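Speaker notes – passive acoustic monitoring of porpoises in the Rernergate channel

Last updated: August

Start with the detection problem. Porpoises surface for a second or two and show very little. In anything above a light chop, visual observers miss most of them, and the correction factors get large enough to swamp the trend. Acoustic loggers run at night and in bad weather.

Array layout. We had 40 loggers on a fixed grid between Emville and the Vindach bar, moored three meters off the bottom. Spacing was 3000 meters. Mention that the grid was laid out before we had the tide model – two stations on the bar sat in fast water and recorded mostly sediment noise. Both are excluded from everything that follows.

Click trains. Porpoise clicks are narrow band and centered high, so separation from dolphins is fairly clean. Separation from boat sonar is less clean. The classifier was checked by hand on 172 hours of recordings. Do not quote a single error rate. It varies by station, and the table in the handout gives it station by station.
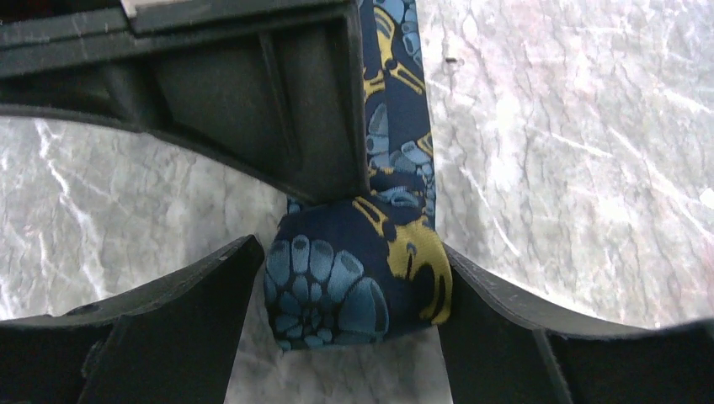

Maham Paracha asked at the last run-through whether detection-positive minutes can be read as a count of animals. They cannot, at least without a cue rate and a detection radius. One porpoise circling a mooring gives the same record as several passing through. Answer this before the results, and point to Dhanial, where tagging gave a usable cue rate.

Results. Detections peak in late winter and drop from May on. The night-to-day ratio is highest at the inner stations. Logger loss was low, but we still had gaps totaling 122 days – state how these were handled (dropped, no interpolation).

If time is short, skip the section on battery life. Roos Leemans has the mooring drawings and will take questions on hardware.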